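Hivthorpe's old bathhouse is getting its water back

2020-02-12

I've been grumbling about the Alvarado Street bathhouse in this column for so long that I almost don't know what to do with good news, but here goes - the water is coming back on in July!

The town signed off on the repair money last night, and I stayed to the end of the meeting to hear it (my dinner was stone cold by the time I got home, thanks for asking). The plan covers new supply pipes from the street to the back wall, new drains under the washrooms, and a proper shutoff valve that a regular human being can reach without crawling.

If you're new to Hivthorpe, the bathhouse goes back to 1718, when it was a stone shed over a spring and people walked in from the farms to wash wool. Most of what you see from the sidewalk is a lot newer than that. The spring still runs under the floor, and on a quiet morning you can hear it from the front steps. I love that sound.

The pipe work went to Hirus, the same outfit that redid the library basement. The new drain lines are coming from Plastness. I asked if the old iron ones could have been saved and got a very long answer that came down to no.

Alvarado Street will be down to one lane for 30 days this spring while they dig. The bakery and the shoe repair place will both stay open, and you can park behind the church for free as long as you're gone by evening. The bus stop moves 2 blocks up the hill - sorry, knees.

What we still don't have is a decision on opening hours. I'd like to see early mornings, so people coming off the night shift can get a shower, and I said so at the meeting. A couple of folks want it closed on holidays. That one gets talked over next month, same room, and anybody can speak if they sign the sheet by the door before it starts. 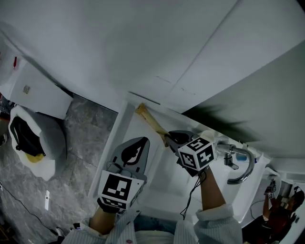
At the sink, with a long wooden stick resting in the basin.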